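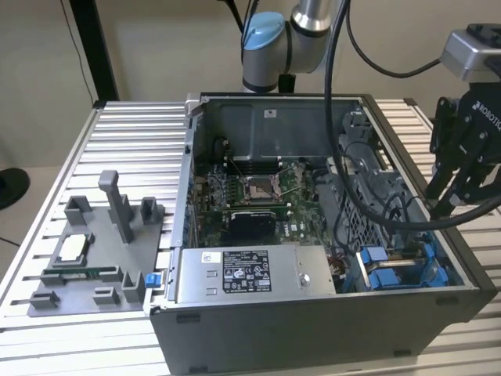

**What is inside a computer tower?**

A tower is a metal box full of parts, and each part has its own job. The parts fit together on one big board.

## The motherboard

The big board is called the motherboard. It is often green. Thin metal lines run through it and carry signals from one part to another, a bit like roads between towns.

## The processor

The processor is a small, flat, square chip with a shiny metal lid. It follows instructions very quickly, one after another. It sits in a socket on the motherboard, and a little lever holds it down. When the lever is up, the chip can be lifted out. The socket can have over 1280 tiny contacts, so fingers must stay away from it.

## The memory

Memory comes on thin, narrow boards that push into long slots. It holds whatever the computer is working on now. When you switch off, it forgets -- that is why you save your homework first. 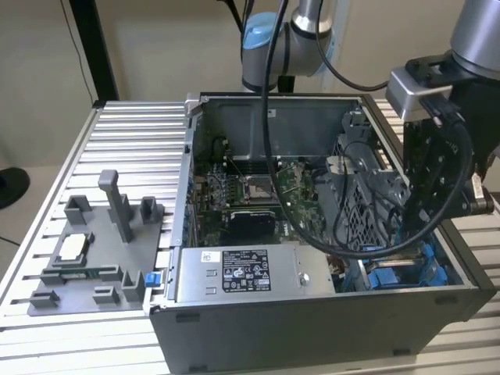 ## The power supply

The power supply is a metal box of its own. It takes electricity from the wall and changes it into the kind the other parts can use. Never open this box, even when the computer is unplugged.

## The graphics card

This card works out the pictures for your screen. Some computers have no separate card and let the processor do the drawing.

## Words to know

- **Socket:** the place where a chip sits
- **Slot:** a long, narrow opening for a card or memory
- **Case:** the outside of the tower

*Written by Elvia Ibarra*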